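Home | About | Shop Boxes | Schools | Delivery | Contact

Filed under: Who we are

About Floltetau

We sort fruit. That's the short version. Small packing room in Stultholm, long tables, a lot of trays, a radio that only gets one station. Started with a market stall and 15 crates a week, now it's closer to 3000 pounds in a good August.

Most of it comes from Tsegaye, the orchard up the hill, plus whatever the backyard growers bring by. Odd sizes welcome. Spots and bumps too — we eat them ourselves, they taste the same. What we don't take is anything soft right through, sorry, we've tried.
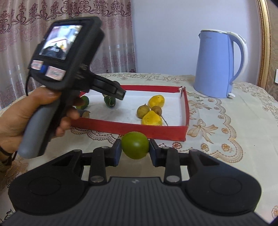 Mixed trays are what people know us for. You pick a size, we pick the fruit, and every one gets handled before it goes in a box. No two come out alike. Might be green and round like a lime, might be a couple of wrinkly bright yellow ones sitting in a red tray on white paper, next to something dark and lumpy you'd swear was an avocado. We like a tray with some color in it. Paper gets changed when it gets grubby, trays get wiped down at the end of the day, and the bruised stuff goes to the jam pot.

Which brings us to Grorovar, our jam and pickle label. Same room, 2 burners, very small batches. Last year we filled 485 jars and sold out before we'd printed the lables properly. More this year, hopefully.

School groups can come sort with us on weekday mornings. Closed shoes please, and tell us about allergies when you book. Kids take home what they sort, up to one bag each.

Pickup is from the side door, ring the bell twice. Delivery in town only for now — still working on the rest. Wholesale, ask, we usualy say yes.

Last updated: Monday, April 14, 2025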